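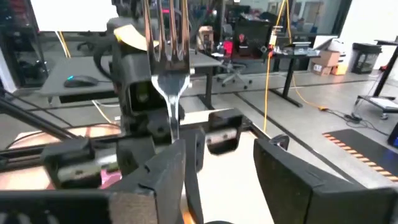

Cutlery item at the shared table, Ammont site

Minutes of the Tableware and Shared Spaces Meeting
Tue 1 March

Present: representatives of Ammont, Fistari and Skoncombe. Apologies were received from Vitale.

1. Minutes of the previous meeting
The minutes were agreed as a correct record. The action on replacement trays was carried forward.

2. Cutlery
The meeting considered whether metal forks should remain in general use. Fistari reported that 13 had been ordered in August and that the supplier's invoice was still in dispute. It was agreed that metal forks be kept, and that no further order be placed until the invoice is settled.
Action: Fistari

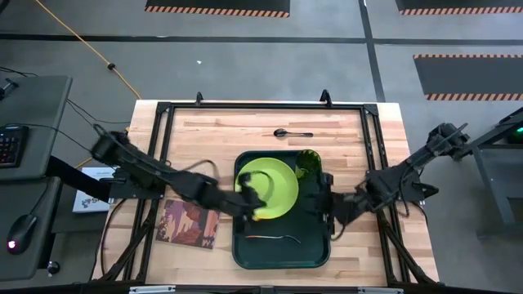
TABLE SETTINGS AND TRAYS

3. Tray layout
Members discussed the green tray, with the lime-green plate and the translucent green cup set on it. Skoncombe asked that the cup should stand at the upper right corner as a matter of course. This was agreed. The position of the spoon – on the tray or beyond it on the table – was left open for the next meeting.

4. Picture cards
The canyon card was noted beside the tray. Ammont proposed that cards be stored in a marked folder when not required. Agreed.
Action: Ammont

5. Wooden tabletop
A quotation of £59 for oiling the butcher-block surface had been received from Vitale. The meeting approved the sum, subject to confirmation that the table would be out of use for no more than three days.
Action: Vitale to confirm in writing

6. Any other business
Skoncombe asked for the tableware list to be circulated with the next agenda. Agreed.

The date of the next meeting will be notified to all parties.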